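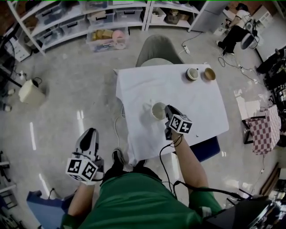 Week 4 – Laying a table and serving: notes

Handout for the Prorner evening course, front of house, level 2. Read before the practical. Bring it with you, I won't have spares.

Recap from last week

Cover = everything one guest needs at their place. Not the cloth. Several of you wrote the cloth in the April test. Table d'hôte cover – cutlery for the whole meal laid at the start. À la carte cover – starter cutlery or just the main knife and fork, the rest brought as ordered. Learn the difference, it comes up every year.

Cloths

Check size before you unfold it. Drop should be even on all sides and clear of the chair seat. Hem side down. Centre crease runs the length of the room, all tables the same way, otherwise it looks a mess from the door.

Small tables are harder than big ones. Cloth is nearly always too large, so corners hang low and get caught by knees. Fold under if you have to, don't pin.

Changing a cloth during service: top of the table must never be seen bare. Old one rolls back as the new one rolls forward. We'll practise this until it is boring. Crumbs stay inside the fold of the old cloth.

Ironing – on the table is allowed at Giseo, not at Giraldo (they have veneer tops and you will mark them). Ask on your first shift.

Cutlery

Knife on the right, blade facing in. Fork left. A thumb's width from the edge of the table, handles level. Soup spoon outside the knife. Dessert spoon and fork above, spoon handle to the right, fork handle to the left.

Carry cutlery on a lined tray or a plate with a napkin. Never in the fist. Hold by the neck or the edges, fingerprints show on everything once the lights are up.

Glasses go above the tip of the main knife. One glass only, unless wine is ordered in advance, then angle the second one back and to the right.

Cups, bowls and hot drinks

Rims are off limits. Cups by the handle, or low down on the body if there's no handle. Bowls from underneath or on an underplate. This is the thing I take most marks off for, and it is the easiest one to put right.

Saucer first, cup on saucer, handle at four o'clock, teaspoon behind or alongside, same angle as the handle. Fill to a finger below the top. If it has slopped, change the saucer, don't wipe it at the table.

Small bowls for sugar, olives, dips etc go where both guests can reach. On a two-seat table that means the middle or slightly to the wall side. Set each on a doily or small plate if the contents are oily – the cloth costs more to clean than the olives did.

Serving side

Plated food from the right, cleared from the right. Silver service from the left. Drinks from the right always. Some houses do it all from one side now, fine, but all of you the same side. Do not reach across a guest. If they're against a wall, say excuse me and pass it in front as low as you can.

Clearing: wait til everyone at the table has finished. Two-plate grip, cutlery crossed under the thumb, scraps to the front. No scraping at the table, no stacking at the table. Side plates next, then cruets, then crumb down towards you onto a plate.

Linen order

The arithmetic bit, sorry. The Burkalum banquet job in your workbook has 504 covers and two napkins allowed for each of the 100 places on the upper floor, one for everybody else. Work out the napkins, then add the spares. The laundry sheet has 744 on it. Be ready to say how many spares that leaves and whether you'd be happy with it on a long evening with red wine. Show your working, I give marks for it even if the answer is off.

Practical

Sat 8 May, training room. Black shoes, flat, closed toe. Hair tied back. No nail varnish, no rings apart from a plain band.

You will be asked to:
– lay one table for two, à la carte
– change the cloth mid service
– serve and clear one hot drink
– answer a question on allergens (see week 3 sheet)

Timing is not marked but dont dawdle. If you drop something, pick it up, put it aside, fetch a clean one, carry on.

Reading for next time: workbook section on wine service, and the page on complaints. Corkscrews provided.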